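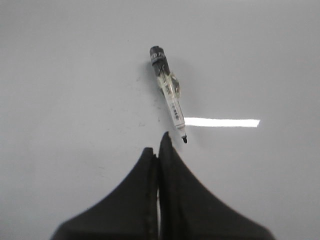

Frequently asked questions about the Groltley Community Choir

Do I have to audition?

No, and please don't let the thought of one keep you at home. We ask new singers to come along for two rehearsals before they decide anything, and at the end of the second we'll have a quiet chat with you about which section feels comfortable. If you're not sure whether you're an alto or a tenor, sit wherever there's a spare chair and have a go. Plenty of our members have swapped sides more than once over the years (a few still do, depending on the state of their hay fever).

I can't read music. Will I be lost?

You might be for the first few weeks, and so was most of the back row. Every part gets taught by ear, line by line, and we put practice recordings up on the members' page so you can sing along in the car. If you'd like to learn to read, there's a beginners' half hour before rehearsal starts, with tea and usually something baked. We cover note names, counting rests, and what on earth all those Italian words mean.
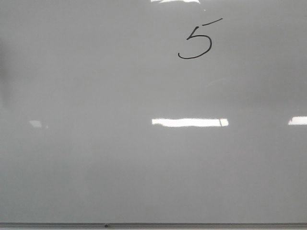 You're also very welcome to skip it for the whole year and just turn up to sing.

When and where do you rehearse?

We meet in the hall at Fullbridge Primary, evenings during school term, from 7 until 9. Come in by the side gate, as the front one gets locked after pick-up. Parking on the oval side is easiest. It can be chilly in there from June on, so bring a cardie, and a cushion if you're not fond of plastic chairs.

What sort of things do you sing?

A real mixture! Folk songs, a bit of gospel, some rounds, the odd pop arrangement that seemed like a good idea in February. The choir started in 2000 with a folder of sea shanties, and we still bring those out at the end-of-year concert, where the audience tends to be louder than we are.

What does it cost?

Fees are paid by the term, and there's a concession rate for students and pensioners. Your first visits are free. If money is tight, have a word with whoever is on the door and we'll sort something out, no forms and no fuss.

Can I bring my kids?

Children over ten are welcome to sing if they're with a grown-up. Younger ones can come too if they're happy colouring in at the side for a couple of hours, though it does make for a late night.

What if I can't make every rehearsal? 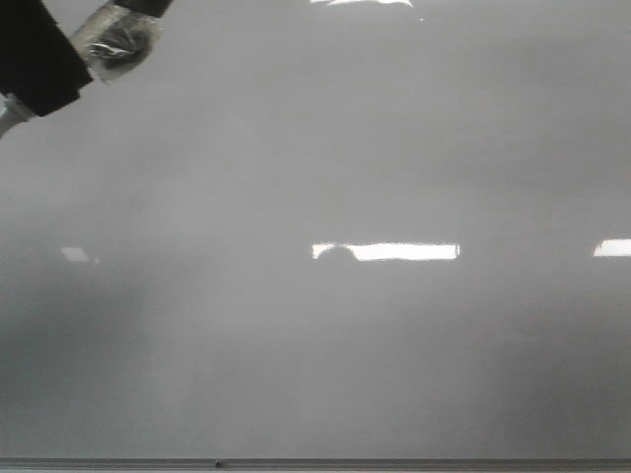 Bev reckons she missed nearly half of last winter with shift work and still managed the concert by playing the recordings over the washing-up. We'd agree with her. Come when you can, and do try to be there for the last few weeks before a performance, when we put all the parts together and work out who's standing where.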